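Fruit preparation and sorting room, Cimholm site
Inspection checklist with comments
Checked against the Breron room standard, 26 September 2023
Marks used: OK, Not OK, Not checked. Comments are the inspector's own.

1. Work table and trays
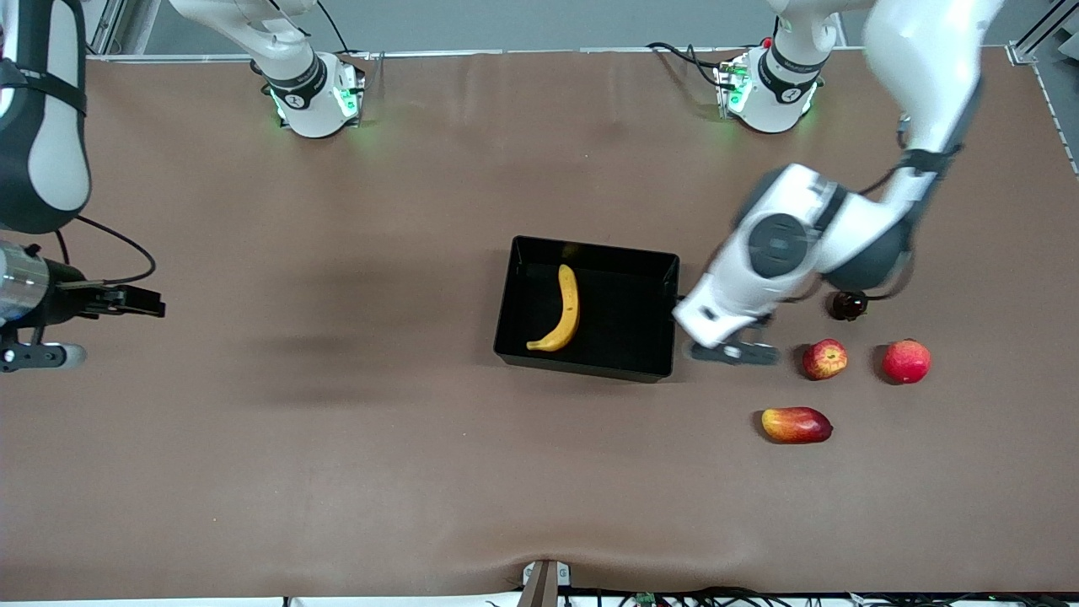
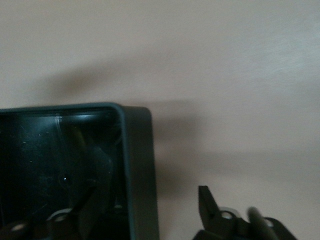 Result: Not OK.
Comment: The standard asks for "food contact surfaces and containers suitable and in good order", and last year's sheet has a tick against it with no comment at all. I don't know what a tick means here. Nothing in the file says what was looked at, or by whom, or whether anybody picked a tray up and turned it round. The glossy black tray with the banana in it looks smart enough on the brown table, and I suspect that is what got the tick. Black hides things. The dark grey box seen close up has tiny pale specks of dust or lint on its inner surfaces, and near the top of the rim there is a thin pale line which may be a scratch or may only be the light. I am told trays are wiped "between batches". I asked what counts as a batch and got two different answers.
Action: Write down what a batch is. Keep at least some light-coloured trays for loose fruit so that a dirty one shows.

2. Loose fruit on the table

Result: Not OK.
Comment: Fruit belongs in the tray or in a bowl. The room rules say so in the first paragraph. Apples and the rest were out on the table next to the tray, and the reply was that they were about to be sorted. They may well have been. I have heard the same reply on three visits. If fruit is going to stand directly on the table, then the table has to be treated as a food contact surface and cleaned like one, and at present it is on the general furniture list.
Action: Choose one or the other and amend the list.

3. Cleaning products

Result: OK, with doubts.
Comment: The cupboard holds Prudelar surface spray and nothing else, correctly labelled and on the bottom shelf away from food. The card on the door says it needs no rinsing. I would like to see that on the supplier's sheet and not on a laminated card with no source given. The sheet was promised by email.
Action: File the supplier's sheet in the room folder by the end of October.

4. Cleaning record

Result: Not OK.
Comment: The record has 487 entries since the folder was started. Every one says "done", mostly in the same pen. There is not a single "missed", "late" or "ran out of spray", which I find hard to believe of any room used this often. Five of the entries are for days when the building was shut. Either someone came in specially or the sheet was filled in afterwards, and I know which I think is likelier.
Action: Start a new sheet with a time column. No filling in ahead or behind.

5. Hand washing

Result: OK.
Comment: Basin outside the door, hot water at a sensible heat, soap and paper towels both stocked. The poster above it is for a different site but the advice is the same.
Action: None.

6. Storage of fruit

Result: OK.
Comment: Apples and bananas are kept apart in the store, in crates off the floor. The stock sheet claimed 32 crates and that is what I found. Two crates at the back had soft fruit in the bottom layer. "Checked daily" is written on the shelf edge, so somebody is either not checking or only checking the top.
Action: Turn out the bottom layers.

7. Cables, plugs and leads

Result: Not checked.
Comment: Electrical testing is contracted to Magnusson and their report was not in the folder. I was assured it exists. I have left this blank and it will stay blank until I have the paper in my hand.
Action: Report to be sent before the next visit.

8. Walls and floor

Result: OK.
Comment: Floor swept, no standing water, no gaps at the skirting where I could get a finger in. The wall paint is described in the maintenance plan as "wipe-clean". The plan also allows more than 200 wipe-downs before repainting, a figure with no working behind it. I would go by the state of the wall.
Action: Strike the figure from the plan or say where it came from.

9. Actions from the previous inspection

Result: Not OK.
Comment: All were marked closed. The bin lid still does not shut.
Action: Reopen the bin lid. Repeat visit in October, without notice.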